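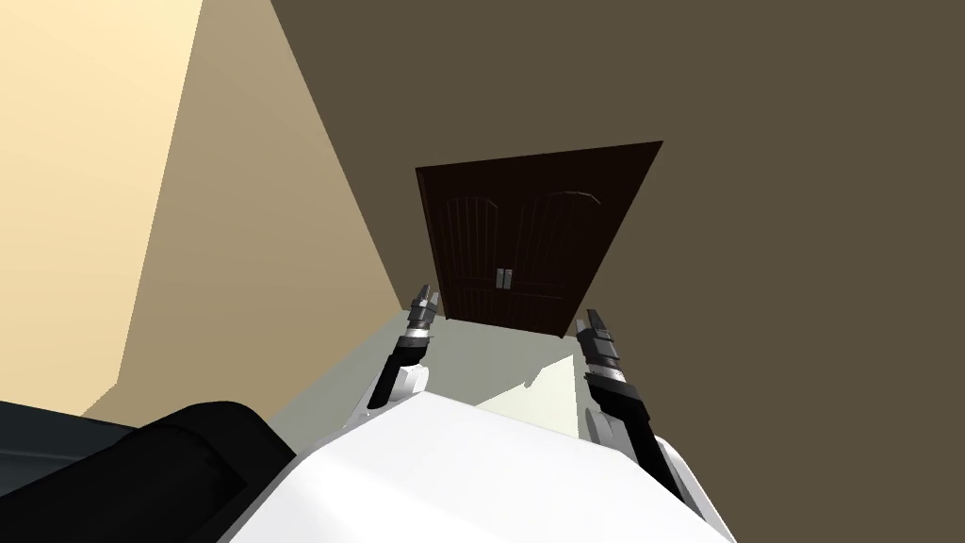 Why does bread puff up? Good question. Tiny living things called yeast, that's why. They are so small you need a microscope to see even one. Yeast eats sugar in the dough and burps out a gas, carbon dioxide. Same gas as the bubbles in soda. The gas wants out. But the dough is stretchy and holds it in, like a double door with both halves shut tight, handles side by side, everybody stuck in the hallway. More gas, more pushing, and the dough gets bigger and bigger. That's rising!

What makes dough stretchy?

Gluten. Flour has bits of protein in it. Add water, squish it around, and the bits hook together into long stretchy strings. Squishing is called kneading (you say it NEED-ing, the k is silent, like in knee). Push, fold, turn. Push, fold, turn. Keep going till the dough feels smooth. Cookies don't need this. Nobody wants a stretchy cookie.

Is yeast an animal?

Nope. A plant? Nope again. It's a fungus, so it's in the same family group as mushrooms. Each yeast is just one cell. When it wants to make more yeast it grows a little bump, and the bump turns into a new yeast. This is called budding.

The yeast in packets looks like tan sand. It's alive but dried out and resting. Warm water wakes it up. Cold water, it stays sleepy. Really hot water kills it, and then you get a flat hard brick. My class at Lovton made one of those last December. We used it as a doorstop for nine days.

Try it: the balloon test

Get a grown-up to help with the warm water. You need:

a small empty bottle
a balloon
1 packet of yeast
1 spoon of sugar
200 milliliters of warm water

Stretch the balloon a few times first so it's loose. Pour the water in the bottle. Add the sugar, swirl. Add the yeast, swirl again. Balloon over the top, quick. Now wait. Go read something. Come back and check teh balloon. Is it standing up? What's in it? (You know this one.)

Then do it again with no sugar. Draw both balloons and write down which one got bigger.

What happens in the oven?

Three things, fast. First the gas gets hot and takes up more room, so the loaf jumps up. Bakers call it oven spring. Next the yeast gets too hot and dies. It's done it's job. Last, the dough goes firm around all the bubbles. So the holes in your slice of bread are where the gas was! Go look at one. Big holes, little holes, all from yeast burps.

And the brown crust? Sugar and protein on the outside getting very hot together. Smells great too.

Words to know

Yeast: a tiny one-celled fungus
Carbon dioxide: the gas yeast makes
Gluten: stretchy strings in dough
Kneading: pushing and folding dough
Proof: a baker's word for letting dough rise

Next time: why popcorn pops.

Written by Fathima Abeysekara for the Lovton kids' kitchen page. Nov 19, 2019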